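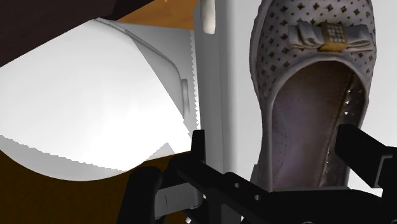
What size ball does the Flolix rebound wall take?
Sizes 3, 4 and 5. The panel spacing is the same for all three, and no adjustment is needed when changing from one to another.

Flolix Rebound Wall for Soccer Training
2020-02-19 | By Shivam Joshi | 2 min read

The Flolix is a freestanding rebound wall for passing, first touch and finishing drills. It is built for club use on grass or artificial turf and is sold as a single unit or as a linked pair. Deolinda Pacheco drew up the current frame, which replaced the welded version in November.

The face is made of 16 vertical slats, each held at both ends by a rubber mount. A firm pass comes back along the ground at a lower speed than it went in. Shots above knee height return with some lift, depending on the angle set at the rear brace. The brace has four positions - upright, two intermediate stops and full recline.

Ballast is required. The base tray holds 100 lb of sand or rubber crumb (not supplied). An unballasted unit will walk backward under repeated shooting and should be used for passing only.

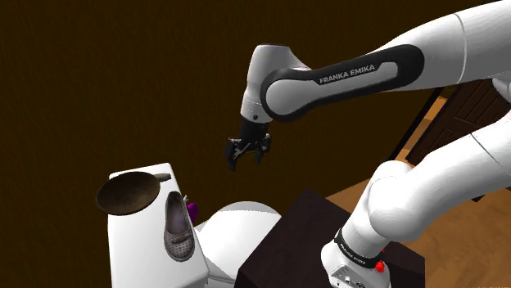 Franka Emika arm, gripper open.

Specifications
Model number: 837
Slats: 16
Brace positions: 4
Ballast capacity: 100 lb
Linking kit: included with pairs, separate for single units

Slat mounts should be inspected after every 500 hours of use. Replace any mount that shows cracking at the collar. Mounts are sold in sets of eight, so a full refit takes two sets. Tighten the collar bolts by hand first, then a quarter turn with the wrench provided. Overtightening flattens the mount and gives a dead spot on the face.

Units ship flat from Lundthorpe. Assembly takes two people. Orders for the Bralumham area can be collected from the depot by arrangement.

The older Pai brace fits this frame, but only in the upright position - the lower stops do not line up.

Related items
Flolix linking kit
Slat mounts, set of eight
Pai rear brace
Folding passing arc
Training mannequins, spring base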